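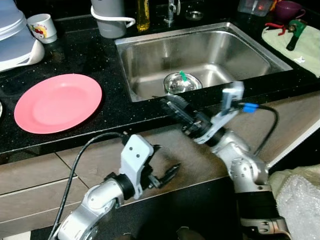
Two robot arms at the kitchen sink. Check out the little green thing in the drain!

Explore > Machines > Robot Rules

Who Tells a Robot What It Can't Do?

You have rules at home, I bet. No running with scissors. Don't put your hand down the drain. Robots have rules too, and I get to help write them, so let me tell you how it goes!

I work at a place called Okero, where we teach robot arms to do kitchen chores. The arms have black fingers, called grippers, that open and close kind of like your thumb and pointer finger when you pinch. A gripper doesn't know what it's pinching, though. A mug, a towel, your elbow — it's all the same to a gripper. So people have to think ahead.

Our rule book is named Grostis (I didn't pick the name). It has 52 rules in it, and you would fall asleep if I read you every one. I'll stick to my favorites.

Rule one is the bubble. Before an arm moves, we decide how far it can reach in every direction, and that whole space is its bubble. People stay out of the bubble while the arm is switched on. Even me, even if I dropped my pencil in there.

Then there's the big red button. Every arm we use has a stop button close to a grown-up. Press it and the arm has to quit moving right away. We test it each morning before we do anything fun, and it goes in the logbook. Last time I looked, the logbook had 978 button tests in it. My handwriting is in there a lot, and it's pretty bad.

Slow is a rule too. When an arm is learning something new, like picking a small bit of trash out of a sink, it has to creep along. I have waited so long for a gripper to get to a drain that my cocoa went cold. But a slow arm gives you time to notice if it's heading for the wrong thing.

And look at the cables! Robot arms bend a lot, so a cable needs enough slack to bend along with them. Too tight and it can get yanked out. Too floppy and it can snag on a faucet or a cup handle. We check them by hand with the power off.

Kitchens have their own section in Grostis, because water and electricity are a terrible mix. The faucet stays off unless the job needs it, and nobody plugs anything in with wet hands. (Good rule for you too.) Sharp things don't go near the arms until they've practiced for 3 weeks with safe stuff.

What if a rule turns out to be wrong? We change it! Every March we sit down and argue over the whole book, and it takes forever, and there are snacks.

Want to try it? Pick a chore, maybe clearing your plate, and write the rules a robot would need to do it safely. Where should it stop? What should it never grab? Have someone pretend to be the robot and follow exactly what you wrote. My first try ended with a sock in the butter.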